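Gripper stops above the CPU socket with a force fault
Hirton community help > Faults and stops

Gun-woo Cho
August 12, 2025
Hirton arm, placing a CPU into an open tower lying on its side. It halts over the socket on a force limit of 12 N. Fault log is empty. 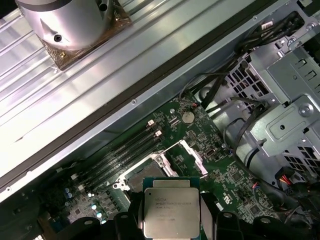
The limit is the one in our Kurkthorpe cell sheet. Grip width was retaught last week. The chip is held level, top face up, with the socket's load plate raised, so I doubt it is hitting the plate.

Joscha Kleinschmidt
Check the cable first — a loop that pulls tight on the way down reads as contact force. Jog down at 2 mm/s with the gripper open and no chip, and watch Fz.

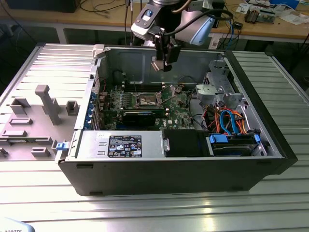
Deok-su Ahn
Same fault on ours. Payload was still set to 300 g from the old tool. 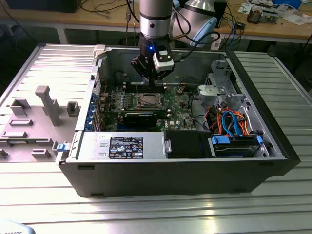 Re-zero the sensor after changing it, arm clear of the case. Don't raise the limit to 40. You will bend pins.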